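Household Tips: Cables, Chargers and Small Electronics

Storing cables
Coil each lead in loops no tighter than the width of your hand. Fasten with a fabric tie. Rubber bands perish and leave a residue on the outer sleeve. Do not wrap a lead round its own charger, as the strain falls on the point where the cable enters the plug.

Labelling
Write the output voltage and current on a strip of masking tape and fix it to the body of the charger, clear of any vents. The printed rating is often too small to read under a desk. The Fostby label strips sold for freezer use also hold well on plastic.

Cleaning a charging socket
Switch the device off and unplug it. Loosen lint with a dry wooden cocktail stick, working from the sides towards the middle. Metal pins and needles can bridge the contacts. If the plug still sits proud, repeat with a fresh stick.

Cleaning screens
Use a dry microfibre cloth first. For grease, dampen one corner of the cloth with water and wipe in straight lines. Spray nothing directly on the glass. Kitchen roll can scratch plastic screens, including those on the older Revo kitchen radios.

Putting a tablet away
Charge to half, switch off fully and keep in a dry cupboard indoors. Lofts and sheds are unsuitable. Check the charge every 2 months and top up as required. A swollen case means the battery must not be charged again; take it to a recycling point that accepts batteries.

Extension leads
Unwind a reel completely before use. Add up the ratings of everything plugged in and compare the total with the figure on the reel.

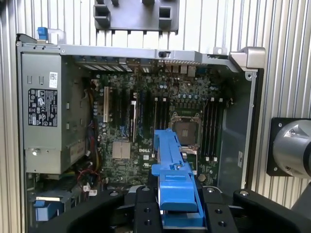
Issue 409 | Page 5

Next issue: descaling kettles in hard water areas.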